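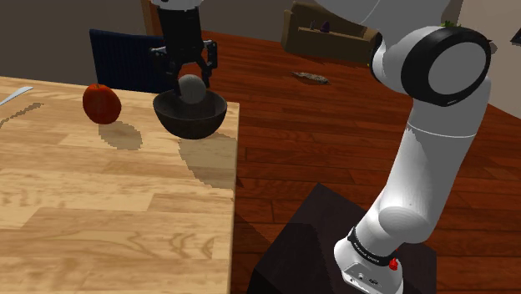 Forum > Kitchen Talk > Bread and Baking > Flatbreads at home, what am I doing wrong?

tamsin_bakes
Right, I need help before I throw my frying pan out of the window. I've been trying to make the soft floppy flatbreads you get at Kermani (the bakery near the station, if anyone's local) and mine come out like roof tiles. Lovely flavour, but you could knock someone out with one.

I'm using 305 g strong white flour, 200 g water, a teaspoon of salt, a bit of yeast and a spoon of yoghurt. Knead for ten minutes, prove for an hour, roll out, dry pan on medium. They puff up a bit and then go stiff as soon as they're off the heat. My mum says it's the flour. My husband says it's me.

pudding_lane
Your pan isn't hot enough. Medium is far too low! They're sitting there drying out instead of cooking. Get it properly hot, a minute on one side and less on the other, and straight into a folded tea towel. The tea towel matters more than anything else, the steam softens them up.

gregthebread
Disagree with pudding_lane about the tea towel being the main thing. It helps but it won't rescue a dry dough. You're at about two thirds water there and then rolling in extra flour I expect? I'd go wetter and use a plain flour. Strong flour fights you when you roll it and you end up adding more flour to stop it springing back.

tamsin_bakes
Guilty on the extra flour. I use loads. It sticks to everything otherwise, including me.

pudding_lane
I've used strong flour for years and mine are soft as anything. It's heat.

gregthebread
And I've used plain for years and so are mine, so we could go on all night.

Zohreh Khosravi
Hello Tamsin, I grew up with a mother who made bread most mornings so I have opinions, sorry in advance! I think you're both a bit right. For me the big one is resting. After you divide the dough into balls, cover them and leave them twenty minutes, longer if the kitchen's cold. Then they roll out without a fight and you need hardly any flour on the top. If they shrink back when you roll, stop, go and have a cup of tea, and come back.

Also yoghurt, yes, but more of it. I put in three big spoonfuls and take away a little water. And a spoon of oil. My mother would not have put oil in and would be cross with me, but she had a proper oven and I have an electric hob in a rented flat.

tamsin_bakes
Thank you Zohreh! I wasn't resting the balls at all, just dividing and rolling straight off. That explains the wrestling match.

mo_in_the_midlands
Can I ask what pan people use? I bought a Flatoto after seeing it recommended in the other thread and I'm not sure I get the fuss. It's heavy, it takes ages to warm up and the handle gets roasting.

pudding_lane
Love my Flatoto. It takes ages because it's thick, and then it stays hot when you put the dough on. Give it a good ten minutes.

gregthebread
I've got a cast iron one that was my nan's and cost me nothing. Wouldn't pay for a special flatbread pan, sorry. Any heavy frying pan will do it.

mo_in_the_midlands
Too late for me, it's already had a curry spilled on it so it's not going back.

sallyann671
Not sure I should say this on a bread forum but I do mine under the grill. Tray in to heat up first, grill on full, dough on, stand there and watch it like a hawk. You get the nice blistered patches and no smoky kitchen. I've had one catch fire though so maybe ignore me.

pudding_lane
Sallyann!! The grill is drying. You've got blasting heat on the top and nothing holding the moisture in.

sallyann671
They're in there for less than two minutes and my kids eat them before they have chance to go hard. I've never found out what they're like cold.

Zohreh Khosravi
I've done the grill for a party when there were too many to do one at a time. It works, but brush them with a little water first.

tamsin_bakes
Update for anyone following. Tried again tonight. Plain flour, 200 g of it this time as I only wanted a small batch, more yoghurt, spoon of oil, rested the balls for half an hour (got distracted by the phone). Pan on nearly full. Tea towel.

They FOLDED. I folded one in half and it didn't crack! Not quite Kermani but miles better. Of course I changed everything at once so I've no idea which of you was right.

gregthebread
The flour.

pudding_lane
The heat, obviously. Glad it worked though, do they freeze for you? Mine go a bit leathery.

Zohreh Khosravi
Very pleased for you Tamsin! For freezing, put baking paper between them and wrap them while they are still the tiniest bit warm. Then heat them from frozen in the pan, lid on.

mo_in_the_midlands
Trying this at the weekend in my curry-scented pan. Will report back.

Recent threads in Bread and Baking
Stollik mixer, worth it for small batches?
Rye starter smells of nail varnish
Flulix proving baskets, do you line them?
Hot cross buns in May, who's with me
Best tea towels for covering dough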